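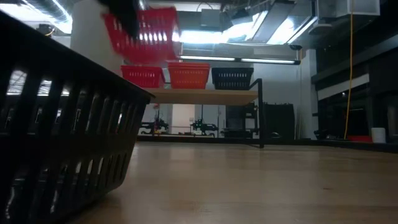

Home Help Exchange > Storage & Organizing > Small bins and shelves
3 min read

Best way to arrange three small plastic baskets on a raised desk shelf?

Posted by clunstack, June 2026

I have a worktable with a wood top and a low shelf standing on it at the back. The shelf has a wood board and black metal legs. On it I keep three plastic baskets in a row, red, orange and black from left to right. A lamp stands to the left of the shelf. I also own some spare baskets of the same general type, and these end up on the work surface.

The shelf is a Brusberg. The baskets were bought separately over a couple of years, mostly Tindlow, so the sizes do not match exactly. Contents are cable ties, labels, adhesive pads and small hardware.

What I need to settle:

1. Whether to stack the spares inside the ones on the shelf or keep them elsewhere.
2. Whether the color order should mean something.
3. How to stop the end baskets from creeping toward the edge. The red one tends to end up slightly crooked.
4. Whether slotted sides are a problem for small parts.

The board is 329 mm long between the end stops I would like to add. I can drill it if necessary but would prefer not to.

Thịnh Chu
Member, 89 posts

Taking these in a different order.

Slotted sides first. Measure the short side of the slot and compare it with the smallest dimension of what you are storing. If the part is smaller than the slot, it will eventually come out when the basket is carried or tipped. Labels and adhesive pads are fine in slots. Screws and washers are not. Either line the basket with a piece of thin card cut to the height of the wall, or put the hardware in a bin with closed walls. Check the base as well. A grid base will pass small washers even if the walls are lined.

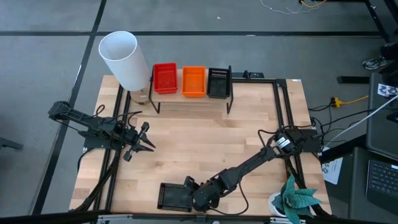 Photo: Clununholm workroom / shelf and basket layout

For creep, the usual cause is a smooth base on a smooth board. Use clear bumper feet, 4 per basket, set 15 mm in from each corner so that they sit on the flat part of the base and clear of the corner radius. Clean the plastic with rubbing alcohol before sticking them on. This normally removes the need for end stops. If you still want stops, a strip of square molding held with double-sided tape is enough for this load. No drilling.

A basket that sits crooked has one of three faults: something under it, a warped base, or a neighbor that is too wide. Test it alone on the board. If it rocks when alone, the base is warped and feet of unequal thickness will correct it. If it sits flat when alone, the row is too tight. Add up the widths at the rim, where these baskets are widest, and leave 5 mm between each pair.

Spares: nest them only if the rims release cleanly. Slotted baskets of mixed makes can lock together, and pulling one up then lifts the one below with its contents. I would keep the spares empty, nested with each other, and off the table.

Color order: pick one rule and write it on the front edge of the board. I use frequency of use, with the most used at the end nearest my working hand. With the lamp at the left, the right end is also the easier one to reach into without knocking the shade. 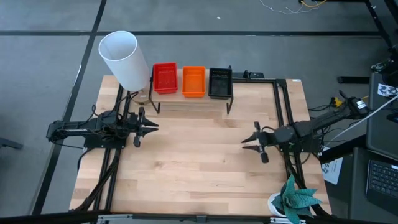 Back of the table: red, orange and black bins on the shelf, lamp to the left.

Also consider the height under the shelf. A low shelf wastes that space unless something flat goes there. A shallow tray works if it can slide out without touching the legs. Where the legs angle, measure at the level of the tray and not at the board.

hodzicfan

I would just get three matching ones. The Hodžić set comes in one size and you never have to think about it again. Mine have been on a shelf since August and have not moved. Can't remember if they had feet on them already.

mbr_tools

Agree with the feet. Disagree with card liners, which go soft in a garage. Cut up an old plastic folder and use that. Score it, fold it once per corner and it holds itself against the walls.

On color, I would keep the black basket for larger items. Black hardware in a black basket is hard to find under a lamp at the other end of the shelf. Orange is the best background for dark screws, so I would put the hardware there. Labels can go in the red one.

If you do add end stops, put them on after the feet. The feet change where the baskets settle.

Filed under: desk shelves, plastic bins, small parts storage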